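Filed under: Working papers / Company giving

4. What people did once the match was announced

I should start with the bit that surprised me, and the survey can wait until section 5. When Verbeke told its staff that it would match whatever they gave to Ollow during the winter appeal, I had expected a rush in the first few days and then a long quiet stretch. That's what most of the older papers on matched giving would lead you to expect, and it's what I had written in my own notes before we began. We did get a rush, but it came in the second week, and it came mostly from people who had already said they weren't going to give anything!

A quick reminder of who is who, as it gets confusing. Ollow is the charity (it runs drop-in breakfasts and a furniture store for people moving out of hostels). Verbeke is the haulage firm whose staff we followed. Lanusell is the agency that designed the appeal, the posters and the little pledge cards, and it's a long-standing supplier to Verbeke, so it had its own reasons for wanting things to go well. The pledge cards come up a lot in what follows. They were folded in half, with the pledge on the inside, and you could hand one in without putting your name on it.

4.1 The match as a conversation

The staff list we were given had 2301 people on it, spread over 6 depots. I'd been warned by Fenna Dijkstra, who had worked with the depots before, that these were really separate workplaces with a shared logo, and she was right. The drivers hardly saw the office people. The office people ate together and the night loaders ate in their vans. So when I say "the staff heard about the match", I mean they heard about it in at least three different ways, and the way they heard seems to have mattered a good deal more than the size of the match did.

Office staff got an email from the managing director. It was perfectly nice, a bit long, and hardly any of the people I interviewed could tell me what was in it. Drivers heard from the planners over the radio, usually in one sentence tacked on to a job. Night loaders heard from each other. One loader told me he'd first taken it for a rumour ("like when they said we were getting new boots"), and he only believed it after his shift lead pinned up the letter from Ollow in the corridor.

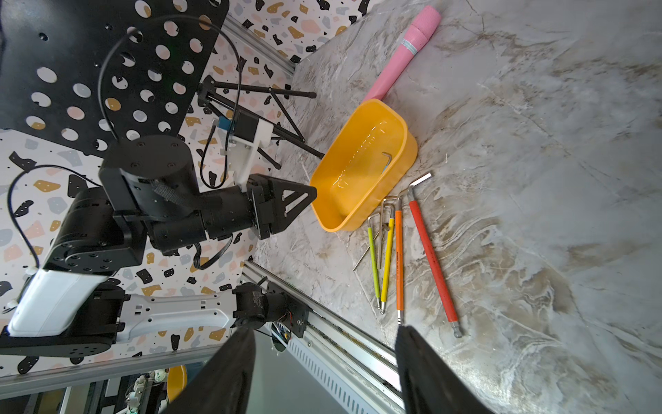

It was after the letter went up that the pledges from that depot began to climb. I don't want to lean on this too hard, as a letter on a wall is a small thing and there was a payday in the same stretch. But the same pattern turned up in the interviews at two other depots where there hadn't been a payday, and people brought the letter up without my asking. They liked that it came from the charity and that it said what the money would be spent on: bread, bus fares, bed frames. Several of them could still list the items for me in March, which is more than I can do with most things I read at work.

The email, by contrast, talked about "doubling your impact". I asked people what they thought that meant. Some took it the way it was intended. Others thought the firm would take double out of their wages, and I had two separate interviews in which somebody said they had held off for exactly that reason. Geert Meijer, who coded the transcripts with me, marked these down as misreadings. I argued for a while that they were perfectly sensible readings of a bad sentence, and we ended up giving them a code of their own, which I now think is one of the more useful ones in the whole set (it's code M4 in the appendix, if you want to look).

4.2 Who gave, and who talked about giving

We did 29 interviews in all. I'd have liked more from the night shift, but it's hard to ask a man to stay behind at five in the morning and talk about his feelings on charity, and I didn't push. What I can say is that the people who talked most about the appeal weren't the people who gave the most, at least going by what they told us themselves. We had no access to individual amounts, and I wouldn't have wanted it.

Talkers did have an effect on others, though. At the smallest depot there was one dispatcher who had taken against the whole idea. She thought a firm with Verbeke's turnover should simply write a cheque and leave her out of it, and she said so to anyone who came to her window, all day long. I fully expected that depot to come last. It came second. When I asked people there why they had pledged, a fair number said some version of "well, we'd been arguing about it". Having a view on the appeal, even a grumpy one, seems to have kept it in people's minds far better than the posters did – and the posters were everywhere.

Sarita Rajput has suggested to me that this might be a quirk of small workplaces, where an argument reaches everybody by lunch. That seems likely. I'd add that the dispatcher's complaint was about the firm and never about Ollow, and people were quick to keep the two apart. "I'm not giving it to Verbeke, am I," as one driver put it. The match let him be rude about his employer and generous to a charity in the same breath, and I suspect he enjoyed both.

There is a question here about whether the firm got what it paid for. Lanusell's brief talked about staff pride, and there was a line in it about warmth towards the brand. I found some warmth, but nearly all of it went to the shift leads and to Ollow's own people, who came round with breakfast rolls during the last week. Gunnlaugur Ingvarsson, who ran those visits for the charity, told me he'd been nervous about them, as he thought staff would feel they were being thanked too early. The loaders were delighted. They still talk about the rolls.

Figure 2. Two robot arms on a metal rail base; grey marble-patterned floor, terrazzo-patterned walls, yellow bowl.

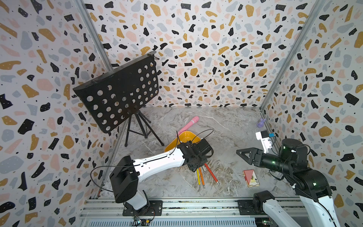 4.3 The second week

Back to that odd second-week bump, then. My first thought was that it was a reporting delay. Cards were collected by hand and counted at head office, and a depot that sent its envelope late would look like a depot that gave late. Bart Dekker went through the collection log for me and found that this explains part of it, perhaps a good part at the two northern depots. It doesn't explain the rest. Even with those two left out, more cards are dated in the second week than in the first, and the dates were written by the people pledging.

What fits best with the interviews is much simpler. People wanted to know whether other people were doing it. In the first week there was no way to tell, as the cards were folded and the boxes were closed. At the start of the second week each depot put up a handwritten total, and from then on you could see that it was moving. I asked everyone I interviewed whether they remembered the total going up, and some 80 per cent did, which is far higher than for any other part of the appeal. Quite a few remembered the actual figure, or believed they did.

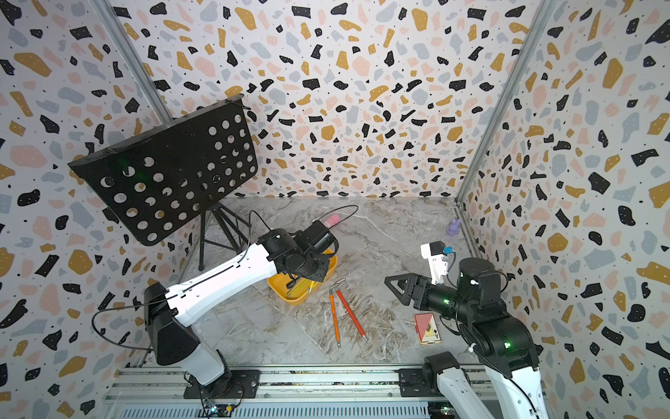
I find it hard to separate the total from the competition that grew out of it. Lanusell hadn't planned for one, and the charity had specifically asked that there shouldn't be one, because an earlier appeal at a firm called Jiltov had turned a bit sour when the depots were ranked in a newsletter. At Verbeke the ranking happened anyway. Drivers move between sites, drivers read what's on the wall, and by the middle of the week every depot knew roughly where it stood. It stayed friendly as far as I could tell, with plenty of teasing over the radio, though one planner did say that she had felt watched at the collection box and had put her card in on her way home instead.

That planner's comment has stayed with me, and it is my main reason for being careful about what I recommend in section 6. A visible total clearly gets people moving. It also makes the box into a place where you can be seen not stopping. Folded cards help with this, and so does putting the box somewhere people pass through anyway (next to the vending machine worked well, next to the manager's office didn't). I would also drop the matching language from the first announcement altogether and let the charity's letter go up first, with the firm's offer added a few days later in one plain sentence that says whose money it is.

Whether any of this would hold at a firm where people weren't paid by the hour, I can't say. The office staff are the closest thing we have to a comparison and they were the least moved by the total of anyone. They had, as several pointed out to me, been able to give through payroll for years, and a few were rather put out that the appeal seemed to have forgotten it. I go through the payroll records in the next section, where the picture gets messier.

Contact the working papers desk | © 2026 the author | Back to top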